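How to look after calligraphy brushes

Print this page | E-mail to a friend

A decent brush should last for years if you clean it after every session and let it dry properly. Most of the brushes people bring to our Jotcombe evening class with split or bent tips were left to dry with ink still in them.

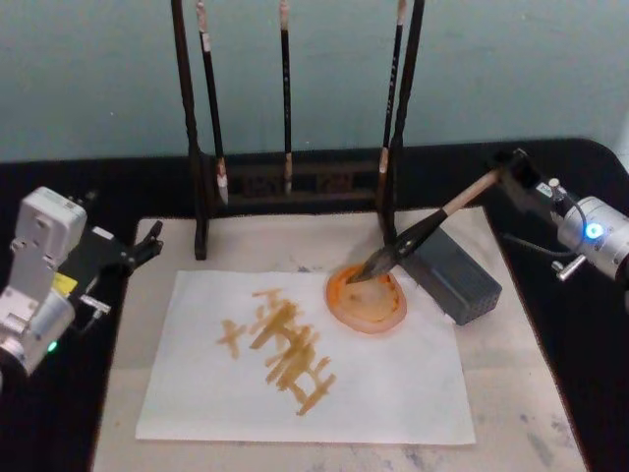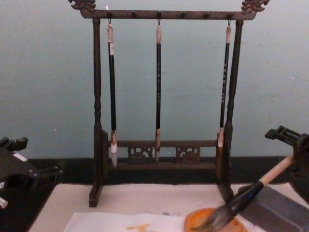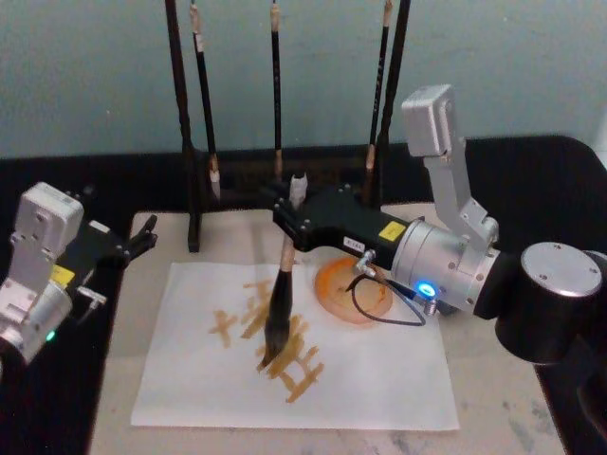 Calligraphy brushes and the table they are used on.

Before first use

New brushes are stiffened with a light glue. Stand the tip in cool water for 10 minutes, then work the hair gently between finger and thumb until it opens. Don't use hot water, as it loosens the glue that holds the hair in the handle. Throw away the plastic cap. It traps damp and pushes hairs out of line when you put it back on.

After each session

1. Wipe the spare ink off on scrap paper.
2. Hold the brush tip down under a slow cold tap. Press the hair near the handle, where ink collects, and keep going until the water runs nearly clear. A grey tinge is normal with black ink.
3. Leave out the soap. It strips the hair and makes it brittle.
4. Blot with a cloth and shape the tip to a point.
5. Hang it up with the tip down, away from radiators and direct sun. Allow 20 hours for a large brush.

If you have no rack, lay the brush flat with the tip over the edge of a shelf. Never stand a wet one upright in a jar.

Dried ink

Soak the hair in cool water for 2 hours, changing the water when it goes dark, and then rinse as above. Don't pick at the lumps. If the tip still splits after a second soak, keep the brush for washes and large practice strokes.

Annunziata Lo Presti

Filed under: Brushes & Ink, Care and Cleaning, Beginners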